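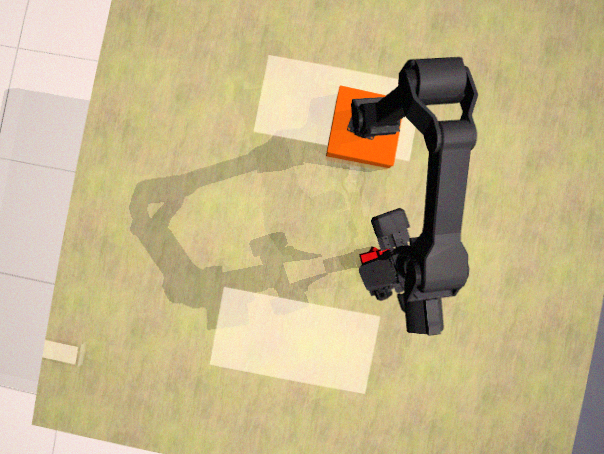
Does a high success score in simulation mean the controller is ready for the real arm? It means the controller is good at the simulation, and how much of that carries over has to be measured on the hardware.

Sun 4 July

Holiday, technically. Fireworks starting up down the street already and I've had Fodwood open since breakfast with the blocks task loaded. Orange block on one pad, the other pad empty, arm leaning over the lot and throwing that huge shadow across the grass texture. I still don't know who picked grass for a tabletop. I complained about it in February and was told texture variety helps the perception side generalize. Maybe. I have never seen the comparison run that would show it.

The release notes for the new Tevo policy say 90 percent on pick and place. I wanted to know 90 percent of what, so I ran it overnight with my own seeds. 3,165 episodes, 559 failures. That's a good deal worse than the headline, and I didn't do anything mean to it. Same blocks, same pads, same lighting range they list in their own config. The only thing I changed was the seed file.

Went through failures all morning. I'd hoped for one big ugly cause I could write up and be done with. Instead it's a mush. The largest group is pose estimates that drift when the arm's shadow falls over the object. The mask shrinks on the dark side, the center of the block slides toward the light side, and the gripper goes in off-center. Sometimes it gets away with it. The score doesn't care how it got there, so an ugly pinch on one corner counts the same as a clean grasp, and I'd bet a fair part of the successes are that kind too. I haven't checked. Put that on Tuesday's list.

Second group is Janlow giving up. It plans a perfectly reasonable path to the pre-grasp pose, gets close to a joint limit on the wrist, and then returns "no solution" with nothing else attached. No joint name, no margin. I turned logging all the way up and got the same two words many more times. The fix everyone uses is to nudge the start pose and ask again, and it works often enough that the retry is now built into the wrapper. So when somebody says the planner is solid, what they mean is that the retry loop is solid. I turned retries off for one batch and it was not pretty.

Third group I don't believe at all. The block is sitting where it should be, flat, inside any tolerance I'd call sane, and the checker says fail. Turns out (spent two hours on this, with a sandwich) the checker reads the pose on the tick after the release command goes out, while the contact solver is still pushing the block around. Wait four ticks and most of these flip to success. Which is good news for Tevo and bad news for me, as it means my 559 is also a made-up number. Less made-up than theirs, I think. But if the checker can be wrong in that direction it can be wrong in the other one, calling success on a block that's on its way off the pad. Found two of those before lunch without looking very hard.

Question I keep coming back to is what "placed" even means in this setup. The block overhangs the pad's border in a lot of views. In the top one I left up on the second monitor all day, the lower edge of it pokes out past the cream onto the grass. Is that on the pad? The spec says "on the pad." The code says block center within the rectangle. A person stacking boxes would say move it over a bit. I asked for a written definition in February and got a thumbs up.

Tried the Ng gripper driver in the afternoon, mostly to get away from the checker. It is supposed to give proper force feedback in sim in place of the open/closed flag. It gives a number. The number goes up when the fingers close. It also goes up a little when the arm moves with nothing in the fingers, so I assume the wrist acceleration is leaking in. Could filter it. Could also be that I have the mass of the finger links wrong, which would be my own fault and would explain one or two other things I've been blaming on Janlow. Need to weigh the real ones. There's a kitchen scale at the lab that reads in ounces only, naturally.

What I'd like to do this week, if I'm left alone:

Fix the checker so it waits for the block to settle, then rerun the whole batch with the same seeds.
Shadows off for one run. Just to see how big the perception part really is.
Retries off, reported separately.
Ask Tevo for their seed file. I expect to be told it's "being cleaned up."

I don't think the policy is bad, for the record. Some of the recoveries I watched were better than anything my hand-written state machine ever managed -- it bumped a block, backed off, came around from the other side and got it. I watched that one several times. Then I changed the seed by one and it drove its elbow through the same patch of air until the episode timed out.

The plan is still to go to the real arm at the end of the month. I said I'd sign off on it when the sim numbers mean something, and I haven't changed my mind. Somebody will say we can sort it out on hardware. We'll sort out a bent finger on hardware, and then wait on parts.

Stopped at seven. Rerun is going with the settle fix in, logs to the big drive this time. Went out on the porch for the fireworks and missed most of them behind the neighbor's maple.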